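Speaker notes — "The Arm That Wouldn't Let Go"
February meetup, second slot

Opening

Say hi, check the mic, get going. Ask who's ever had a machine do exactly what it was told and wreck something anyway. Hands go up, every time!

I work on the teardown cell at Vuvora. We take old desktop computers apart with robot arms so the parts can be sorted and reused. The job I'm talking about tonight is run 74 on the Jondura line, and it's the one where we pulled a power connector clean off a motherboard.

Set the stage

Keep it quick, they've had pizza. The tower lies on its side with the panel off, and the arm comes in from the top. Reach in, grip, lift, repeat. Sounds easy until you look at how much cable is in there. Red, orange and yellow power leads, blue SATA cables, all of it hanging in loops right by the drive cage. (Pause, let them look.) 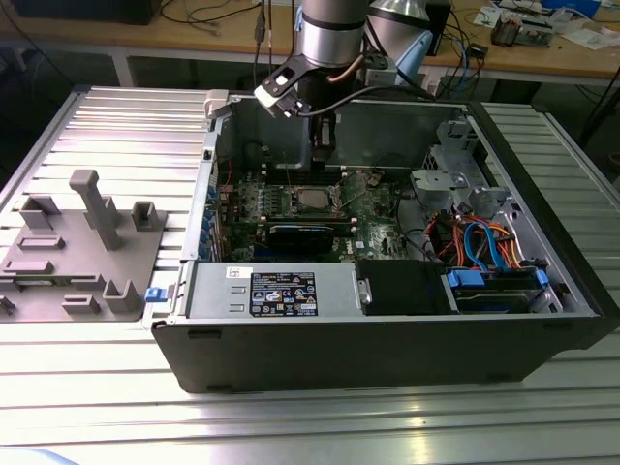

What went wrong

The gripper closed on a connector and caught a loop of cable along with it. The lift started and the force climbed. Our stop was supposed to trip at 33 newtons, and it didn't — the arm kept going up until the connector tore out and took a bit of the board with it.

I was standing right there with my hand near the stop button and I still missed it. The whole thing took 800 milliseconds. I'm quick, but I'm not that quick.

Why the stop didn't stop

Slow down here, people always want to write this part down.

We'd swapped in a new Groen controller that month, and the force filter got copied over with its old setting. It was averaging over 500 milliseconds. So a hard yank looked like a gentle tug by the time the number reached the safety check. Every log said we were fine!

Say plainly that this was my config file. I copied it.

What we changed

Short filter window. A second limit on how fast the force is rising. A slow test tug before any real lift, and if the force goes up too early the arm opens and backs off. We also do a pull test on a dead board after every controller change, and Famon, our logging tool, keeps the raw force now as well as the smoothed one.

Questions

If someone asks about fingers: arms locked out before hands go in, no exceptions. If it's quiet, tell the one about the stuck screw.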